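Letters and Plates: the Darnesgate table, laid out and tidied up

Posted in: Galleries > Play & Making | 7/20/20

Print this page | E-mail this to a friend

We have been having such a good time with the foam letters! Glenys Price brought in the tub in May, 151 of them once you tip out the very bottom, and the big table at Darnesgate has hardly been clear of them ever since. The game is Nest Morris's: letters in the middle, a plate each, and you fill your plate with whatever you need for your word. Sioned and Chenxi Fan play it in Welsh and English at the same time, which is lovely to listen to (and very loud).

Blue plate, white plate

The pale blue plate is my favourite, with those fine rings running round the inside of the rim. Both plates are empty, and there are bright little letters scattered over to the right of the blue one. I can spot a green u and a yellow s, and a pink w further across. What could you make with those? I love how the colours show up against that plain mauve-brown top.
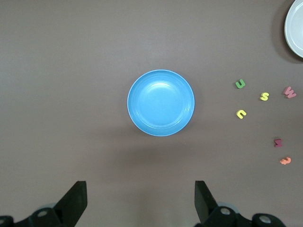

House rules, such as they are

Any letter can be turned upside down if it helps, so a u will do for an n and an m for a w. Words of 5 letters or more get a cheer from the whole table. Waltraud Lüthi plays in Swiss German and we have to take her word for it!

Putting away

Vowels go in the small Bundska box, everything else back in the tub, and the plates get a rinse and go on the shelf by the sink. If a letter turns up in your coat pocket, please pop it back next time. We are very short of e's.

Print | E-mail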